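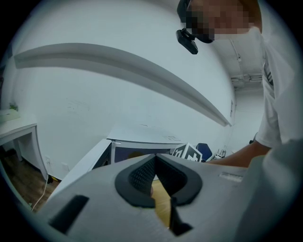
Drisinum Corridor Freight Consolidation
Second progress report to the Montes Fund
Reporting period ending March 2018
Prepared by Consuelo Sandoval, program manager, Ulmont Freight Services

1. Status

The project is on schedule against the revised work plan. Work packages 1 and 2 are closed. Work package 3 (shared line-haul) is in operation. Work package 4 (customs pre-filing) is late and is covered in section 5. No change to the total grant is requested. One transfer between budget lines is requested in section 6.

2. Background to this period

The first report set out the problem. Small shippers in the Drisinum area were booking part loads one at a time, with separate collections and separate paperwork, and most of that freight reached the airport cargo terminal after the cutoff for the evening departure. It then sat overnight. The grant pays for a shared collection round, a consolidation dock at the Esto yard, and the booking software that ties the two together.

The dock opened in the previous period with temporary lighting and one working door. Both doors are now in use. The second leveler was installed in February and passed its load inspection at the first attempt. The yard surface on the north side was patched and will need proper resurfacing before next winter, at the landlord's cost under the lease.

3. Line-haul operation

The evening truck leaves Esto at 6:40 p.m. and is due at the cargo terminal at 8:15 p.m. The departure was moved forward from 7:10 p.m. after the terminal changed its acceptance window for palletized freight. The earlier time cost us the last two stops on the western collection round, which have been shifted to the morning.

Over the period the project handled 418 consolidated shipments. Shipments over 500 kilograms are booked direct and are not included in that number. The same counting rule was used in the first report, so the two figures can be compared.

Missed cutoffs are logged by cause. The largest group is late release by the shipper, followed by road delay at the river bridge. Dock handling accounts for the fewest. Two shipments missed the cutoff because labels were printed with the wrong station code; the label template was corrected the same week and the error has not come back.

The backup carrier was called out twice, both times for a vehicle fault. The rate for backup cover is high, and we are seeking a second quote.

4. Booking software

Version 2 went live for all participating shippers. The main changes are:

Collection requests can be amended up to 30 minutes before the driver's arrival window.
Weights entered at booking are checked against the dock scale, and a difference above the tolerance holds the shipment for review.
Proof of collection is sent to the shipper by email when the driver closes the stop.

The weight check created more holds than planned in its first weeks. Many shippers were entering net weight. The field is now marked "gross weight including pallet" and the number of holds has fallen to a level the evening shift can clear without overtime.

Yareli Carrillo took over as systems lead in February. The handover covered the source code, the server contract and the list of open faults. The faults still open are minor, apart from one. If a driver loses signal while closing a stop, the record can be saved twice. Duplicates are removed by hand each evening. A permanent fix is being tested.

5. Customs pre-filing

Work package 4 was to have export declarations filed from the dock before the truck leaves. This has not been achieved. The broker's system accepts our files in the test environment but rejects mixed consignments in live use, where one pallet carries goods under more than one exporter. The broker has confirmed the cause and has given a date for a corrected release in the next quarter.

Until then, mixed pallets are declared at the terminal as before. This adds handling time at the far end and means that a mixed pallet arriving late has little chance of making the evening departure. As an interim measure the dock now builds single-exporter pallets where volume allows. Trailer use is slightly worse as a result.

We ask the Fund to accept a revised completion date for this work package at the end of the next reporting period.

6. Budget

Spending is below plan on equipment and above plan on vehicle hire. The equipment saving comes from buying the second leveler reconditioned, with a full warranty. The vehicle hire overrun comes from the backup call-outs and from a larger truck in the pre-holiday weeks. We request approval to move the equipment saving to vehicle hire. The full statement is in Annex A, with invoices in Annex B.

7. Risks

Terminal acceptance window. A further change is possible when the summer schedule is published. A move earlier than 8:00 p.m. would require a second driver on the western round.

Driver cover. One relief driver is trained on the route. Training for another is booked.

Fuel cost. The contract rate is fixed until the end of the grant year. No provision has been made beyond that date.

8. Next period

Complete live testing of customs pre-filing with mixed consignments.
Release the fix for duplicate stop records.
Obtain the second quote for backup cover.
Begin the shipper survey. The draft questions are in Annex C, and comments from the Fund should be sent to Consuelo Sandoval before the survey is issued.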